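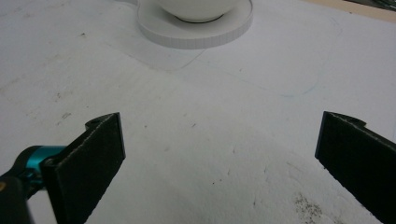

Lekia Questions Savings Claims Behind Dalham Cup Plan

DALHAM – Lekia, the consumer group, today asked the cafe chain Cocco to show its math before the town signs up for a plan to replace paper cups with borrowed china.

Cocco says its cafes kept 3,418 paper cups out of the trash during a trial last fall. That number is the count of drinks served in china. It includes customers who sat down and would have been given a china cup anyway, as they were the year before. Lekia has asked twice how many of those drinks would otherwise have gone out in paper and has not had an answer.

"We like the idea of fewer paper cups," the group said in a statement. "We would like it more if someone could tell us how many fewer."
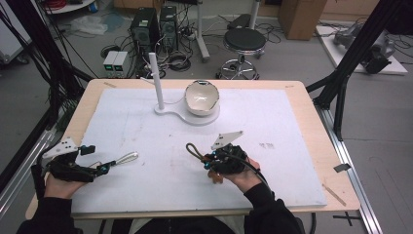 Page last updated: January

The plan would charge customers a deposit and pay Solis, a dishwashing contractor, to collect and clean the cups. Cocco calls the cost to the town "modest." The draft contract gives no ceiling.

Lekia also has doubts about breakage. Cocco bought 498 cups for the trial and reports that 40 were broken. It does not say how many were simply never brought back – a fair thing to ask when the deposit is less than the price of a cup.

The group wants the trial records made public and the vote put off until they have been read. Cocco has described its plan as "100 percent proven." Lekia has yet to see what proved it.

Copies of Lekia's questions are available at its Dalham office.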